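Préparer le budget d'une cellule à deux bras : où j'en suis

2024-03-28

Voilà, le tableur est ouvert, le café aussi (enfin, vous me comprenez), et je m'attaque à la partie que j'adore et que tout le monde autour de moi déteste : la liste d'achats. En novembre je vous avais raconté comment on avait choisi les bras. Depuis, plusieurs d'entre vous m'ont écrit pour savoir ce qu'il fallait prévoir à côté, et je comprends la question, parce que c'est là que j'avais le plus mal estimé les choses !

Je commence par le plus gros. Les bras eux-mêmes, on les a pris chez Flenden, en configuration double, chacun sur sa platine boulonnée à la table. Je ne donne pas le prix, il est négocié et il ne voudrait rien dire pour vous. Par contre je peux parler de tout ce que le devis ne comprenait pas. Les platines, par exemple. Dans ma tête elles étaient livrées avec. Dans le devis, elles faisaient l'objet d'une ligne à part, en option, page 2, et j'ai signé sans la cocher. Il a fallu repasser commande et attendre. Si vous avez un devis sous les yeux, allez voir cette ligne maintenant, je vous attends.

Ensuite la table. J'ai hésité longtemps entre un châssis tout fait et des profilés aluminium à monter soi-même. J'ai pris les profilés, chez Velmont, et je referais le même choix demain matin. On ajoute un montant quand on veut, on déplace une équerre, on fixe un rail de plus sur le bord, et rien n'est jamais perdu. Total de la commande : 2886 euros, visserie et port compris. C'est plus que ce que j'avais inscrit, surtout à cause des écrous et des équerres, qui coûtent une fortune à l'unité et qu'on sous-estime toujours. Prenez-en trop. Vraiment trop. Un sachet d'écrous en T manquant, c'est une après-midi fichue.

Les pinces, maintenant. On a des pinces parallèles, à doigts étroits, et pour l'instant j'en suis ravi. Ilaria Pellegrini m'avait poussé à commander tout de suite un jeu de doigts de rechange, et j'ai suivi son conseil en râlant un peu sur le montant. Je ne râle plus. Sur la prochaine demande, je compte aussi un second jeu, plus large, pour les objets mous. Pensez également au câble de la pince : il lui faut du mou pour suivre le poignet, et la longueur d'origine n'est pas forcément la bonne pour votre montage.

Passons à ce que j'appelle la ligne honteuse, celle que je n'osais pas présenter et que j'ai fini par intituler « consommables et divers ». On y trouve du papier kraft, du ruban de masquage bleu, des multiprises, des colliers, des étiquettes, des gobelets, une éponge, des assiettes. Ça fait sourire en réunion, et pourtant le rapport entre le prix et le service rendu est imbattable. Le papier kraft et le ruban, surtout ! On recouvre le plateau, on trace un quadrillage, et d'un coup on peut dire « pose-le dans la troisième case » et tout le monde comprend. J'avais demandé un prix pour un plateau gravé chez Frimpong, très beau, très précis, et j'ai rangé le devis dans un tiroir. Le jour où la disposition ne bougera plus, peut-être. Pour l'instant elle change sans arrêt, on gribouille au crayon dessus, et un rouleau de kraft de 30 mètres nous fera un bon moment.

Le câblage mérite sa propre ligne, et c'est celle que je vais gonfler le plus cette année. Chaque appareil arrive avec son bloc d'alimentation, chaque bloc avec son cordon trop long, et l'ensemble finit en nœud sur la table d'à côté. Je veux des goulottes, une baie basse pour les boîtiers, et un vrai support pour le pupitre d'apprentissage, qui vit aujourd'hui à plat parmi le reste. J'ai aussi repéré chez Fumadby une console à roulettes avec un plateau inclinable, pas donnée, mais je la regarde presque tous les soirs (oui, c'est mon genre de lecture).

Et puis le fond noir. Je l'avais oublié dans la première version du budget, je l'ai rajouté à la main en bas de page. Un grand fond mat sur le côté, ça calme énormément les images. Prévoyez-le grand, jusqu'au-dessus de la table, et prévoyez de quoi le tendre.

Pour les délais, j'ai compté roughly rien la première fois, ce qui était idiot. Il faut compter environ 7 semaines entre la signature et le premier mouvement utile, et je mets maintenant cette durée noir sur blanc dans la demande, à côté des montants. Les gens qui valident lisent les montants, mais ceux qui attendent la machine lisent les dates.

Ce que je vais demander cette fois, dans l'ordre où je le défendrai : les goulottes et la baie, le second jeu de doigts, un stock de profilés et d'équerres, le support de pupitre. La console de Fumadby est en dernière position, et je la sacrifierai sans doute pour sauver le reste. Il me manque encore un chiffrage sérieux pour la maintenance des bras. Flenden propose un contrat annuel, je n'ai pas encore compris ce qu'il couvre au-delà des visites, et je préfère poser la question avant d'inscrire quoi que ce soit.

Si vous avez déjà signé ce genre de contrat, racontez-moi en commentaire, je prends tout ! Et je vous laisse avec la cellule et son quadrillage, côté table de travail encombrée compris.
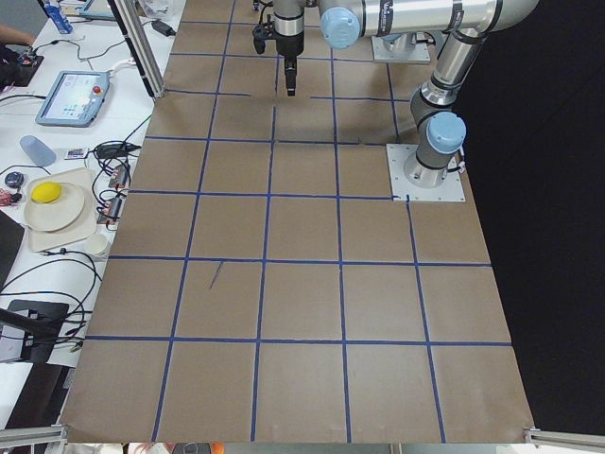 Ilaria Pellegrini : Pour le contrat de maintenance, demande si les pièces d'usure sont comprises et sous quel délai ils prêtent un bras de remplacement. Chez nous la réponse tenait dans une annexe qu'il a fallu réclamer deux fois. Et garde la ligne des équerres telle quelle, tu vas en reprendre avant l'été.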